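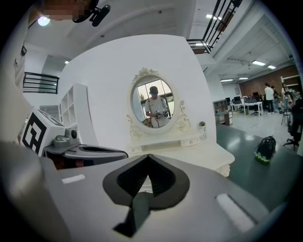

Figura 4.1. Tocador blanco con espejo oval y remate de rosas talladas. Sobre el mueble, un frasco pequeño de tapa verde.

Capítulo 4
El tocador, o el arte de no encontrar nada

Hay muebles que se compran para trabajar y muebles que se compran para mirarse. El tocador pretende ser ambas cosas, y de esa ambición proceden casi todos los problemas que trataremos en este capítulo. El escritorio admite el desorden con cierta dignidad; la mesa de cocina lo padece tres veces al día y se recupera. El tocador, en cambio, tiene un espejo, y todo lo que se deja delante de un espejo se ve dos veces.

El de la figura 4.1 pertenece a una familia numerosa: la de los muebles blancos con voluntad de palacio. Las volutas del marco y las rosas de la cresta son un homenaje libre a los salones franceses del siglo XVIII, de los que el fabricante tomó las curvas y dejó los criados. Conviene recordarlo, pues el antepasado ilustre de este mueble tenía quien lo recogiera. El actual, por lo general, nos tiene a nosotros.

Obsérvese el cajón. Es ancho y poco profundo, como corresponde al tipo, y en esa proporción reside su carácter. Un cajón hondo esconde las cosas unas debajo de otras; un cajón plano las obliga a extenderse, de modo que el peine, los pendientes y la llave de una maleta que ya no existe acaban conviviendo en una sola capa. Para el estudiante de interiores es una ventaja: el inventario se hace con solo abrirlo. Para el propietario es una acusación.

El frasco merece una mención aparte. En el capítulo 2 llamamos «recipiente centinela» al primer objeto que se instala en una superficie despejada. Suele ser pequeño y perfectamente razonable. Contiene cosas menudas que no tenían sitio, y al resolver ese problema inaugura otro – detrás del primer frasco llega el segundo, y después una bandeja para que los dos parezcan una decisión.

En el manual de la casa Grevness, que durante años fue lectura obligada en los talleres de Fonseca, se recomendaba al aprendiz vaciar por completo el tocador antes de limpiarlo. La instrucción es sensata y casi nadie la cumple. Lo habitual es levantar cada objeto, pasar el paño por el hueco y devolverlo exactamente adonde estaba, procedimiento que limpia el polvo y conserva intacto el error.

La talla plantea una dificultad distinta. Una superficie lisa se ensucia; una rosa en relieve colecciona. El polvo se aloja entre los pétalos, en el interior de las volutas y en el arranque de las patas, y desde allí contempla con calma el paso del paño. Se emplea una brocha blanda y seca, de arriba abajo, empezando por la cresta. Quien empiece por el tablero tendrá ocasión de limpiarlo 2 veces.

En cuanto al espejo, el paño se humedece aparte, nunca se rocía el cristal: el líquido baja hasta el marco, se queda en la junta y con el tiempo levanta el acabado. El catálogo Clesach de tocadores, que reúne 641 modelos, los muestra siempre con el espejo impecable y el tablero desierto. Tomaremos esas láminas como lo que son, un género de ficción.

En las páginas que siguen estudiaremos tres asuntos. El primero es la colocación: a qué distancia de la pared y con qué luz. El segundo, el reparto de los objetos entre tablero y cajón, para el que usaremos la tabla Flulley de frecuencias de uso (apéndice B). El tercero es la limpieza y conservación de la talla, con especial atención a los acabados blancos, que amarillean sin avisar y jamás por igual.

Antes de continuar, el lector hará bien en abrir el cajón de su propio tocador, o el que haga sus veces, y anotar lo primero que encuentre. Necesitará esa nota en el apartado 4.3.

4.1. La colocación

Empecemos por la luz. Un tocador se coloca, siempre que la habitación lo permita, de manera que la claridad dé en la cara de quien se sienta y deje en paz al espejo.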